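De: Ermanno Pellegrini
Para: lista del club de robótica
Fecha: 4 de diciembre de 2025
Asunto: Re: [club] Pinza, prueba del salón y lo que falta para la muestra

Hola a todos:

Contesto por aquí y así lo tenemos todo en el mismo hilo, que luego buscamos las cosas en tres sitios y aparecen en el cuarto. Copio lo que mandó Baek y voy respondiendo debajo.

> Buenas. He repasado los registros de octubre y tenemos 205 intentos
> guardados, de los cuales 142 están etiquetados. El resto está sin
> tocar. ¿Quién puede seguir con eso?
>
> Segunda cosa: la rutina de acercamiento funciona bien en la mesa del
> taller, pero en cuanto la superficie es blanda empieza a dudar. ¿Es
> cosa del umbral de contacto o de la cámara? Yo diría que del umbral,
> pero no pondría la mano en el fuego.
>
> Y tercera: ¿seguimos con la idea de hacer la muestra en Gandolcombe
> o la pasamos a nuestra sala? Hay que contestarles ya.
>
> Un abrazo,
> Baek

Lo de las etiquetas: me quedo yo con una parte, pero no con todas (¡que os conozco!). Si alguien de primero quiere estrenarse, es una tarea estupenda para entender qué ve el robot desde la muñeca y qué no ve. Se aprende más en una tarde etiquetando que leyendo la documentación de Drerex entera, y eso que la documentación no está mal. Las instrucciones están en la carpeta compartida, en el archivo que empieza por «LEEME_etiquetas». El otro, el que se llama casi igual, es el viejo y habría que borrarlo. Baek, ¿lo borras tú?

Sobre las superficies blandas, yo también voto por el umbral. En la mesa, cuando los dedos tocan, el motor lo nota enseguida y se para. En un cojín la fuerza sube poquito a poco, el programa no ve un salto claro y sigue bajando, o baja, se arrepiente y vuelve a subir — ese bailecito que tanta gracia os hace. He probado a mirar la pendiente en vez del valor absoluto y promete, aunque todavía me da falsas alarmas cuando el brazo frena. 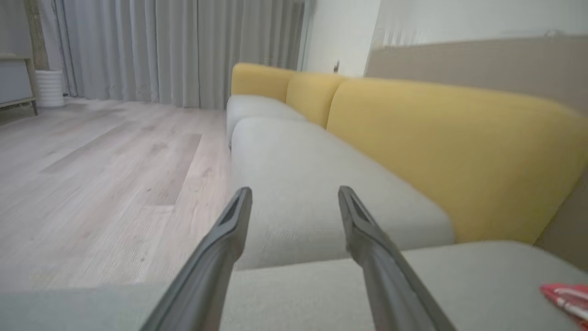 La cámara de muñeca me preocupa por otra razón, y es lo que quería contaros desde el principio: estamos recortando demasiado la imagen antes de pasársela al detector. Nos quedamos con el cuadrado central, el de entre los dedos, y tiramos todo lo demás. Pues mirad la esquina inferior derecha, la cosita roja y blanca que hay sobre el cojín: con nuestro recorte desaparece por completo, y entre los dedos solo queda asiento gris. El detector dirá «no hay nada» y se quedará tan ancho. Los respaldos de color mostaza, en cambio, sí me parecen aprovechables, porque destacan muchísimo sobre el gris claro y podrían servirnos de referencia para orientar la muñeca. Mi propuesta es pasar la imagen entera en una primera vuelta, a baja resolución, y recortar solo cuando haya un candidato. Será más lento, sí, pero prefiero un robot lento a uno que ignora lo que tiene al lado.

Lo que no sé es cuánto más lento. En el portátil de Fullham va casi al doble de tiempo por imagen, pero ese portátil ya sabemos cómo está. Hay que medirlo en el ordenador del brazo y con el resto de procesos en marcha, que si no nos hacemos trampas al solitario. ¿Alguien se anima? Yo dejo el código en una rama aparte, se llama «vista_completa», y os pido por favor que no la mezcléis con la principal hasta que la hayamos probado. La última vez estuvimos una tarde entera buscando un fallo que era mío, lo reconozco, pero que llegó a la principal sin que nadie lo leyera.

Una cosa más de los dedos. Con los de punta aplanada se puede entrar mejor por debajo de cosas finas, pero hay que llegar con el ángulo justo. Si la muñeca va demasiado vertical, empujan. Hasta ahora ese ángulo lo tenemos fijo en el código, a mano, y me gustaría que fuera un parámetro. Si os parece bien lo cambio yo mismo, son 2 líneas y un rato de pruebas.

En cuanto a la muestra, yo la haría en Gandolcombe. Hay más sitio, viene gente de fuera del club y nos obliga a terminar cosas — que falta nos hace. El inconveniente es el transporte: el brazo va en su caja, pero el soporte no cabe desmontado en un coche normal y habrá que pedir una furgoneta. Nos dan 12 minutos por equipo. Yo enseñaría una sola tarea, recoger un objeto de una superficie blanda y dejarlo en una bandeja, y si sale bien la repetimos con otro objeto que elija el público. Nada de tres demos a medias.

Si alguien prefiere nuestra sala, que lo diga en este hilo antes de que Baek les conteste. Y, por favor, borrad la parte citada que no haga falta cuando respondáis, que el archivo de la lista se está poniendo ilegible.

¡Un abrazo grande!
Ermanno

P. D.: sigue sin aparecer la llave Allen pequeña, la del juego bueno. Mirad en las mochilas.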